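4.2 Sorting small garments: what the time savings are made of

The case for sorting laundry before folding it rests largely on two household studies, Zernach and Asthorpe, and both report that people who sort first finish sooner. We are not convinced. In the Zernach material the clock starts when the first item is folded, so the minutes spent sorting are left out of the total. Asthorpe does count them, but its loads were made up mostly of towels and shirts, which are easy to tell apart from across a room. Neither study says much about socks and underwear, and these are the items people complain about.

Our own sessions used 16 households and 105 loads. Each load was tipped out on a table and put away in whatever way the household liked, with a bin for anything set aside. We asked for no particular method. Nine of the households sorted first without being told to. The rest picked up whatever was on top and dealt with it.

The sort-first households were faster on large items by a small margin. On small items the gap closed, and in some 4 percent of loads it went the other way by enough to notice. We would not build a theory on so few loads, but they do sit badly with the claim that sorting helps everywhere. A person who has made a pile of small dark things still has to go through the pile again, and the second pass looks a lot like the first.

Dark garments caused most of the trouble. Yuen argues that people recognize clothing by its outline, and for a shirt laid flat this may be true. A small black garment bunched up in the hand has no outline worth the name. What is left is the trim: a waistband, a cuff, a stripe, sometimes a label. Figure 3 gives a case in which the stripes are the most useful thing to go on. 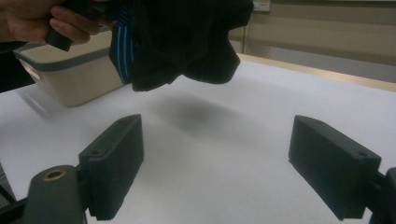

Figure 3. Dark garment with a band of thin blue stripes, held above the table. Storage bin at left.

Rimov would count an item of this sort as "identified" once it had been lifted clear of the table. We think that is too generous. Lifting separates a garment from its neighbors, and it may show a bit of trim, but the person often has to spread the fabric with both hands before deciding where it goes. When we moved the end point to the moment of release, the time per small item rose in every household, and the advantage Rimov reports for picking items up one at a time became hard to find.

There is a further problem with the set-aside bin. Earlier work treats anything dropped there as done. In our sessions the bin was often a place to put off a decision, and single socks came back out of it near the end of the load. We therefore coded a first visit to the bin as unfinished unless the item stayed there. Readers comparing our totals with the Asthorpe figures should keep this in mind, as it makes our households look slower than theirs.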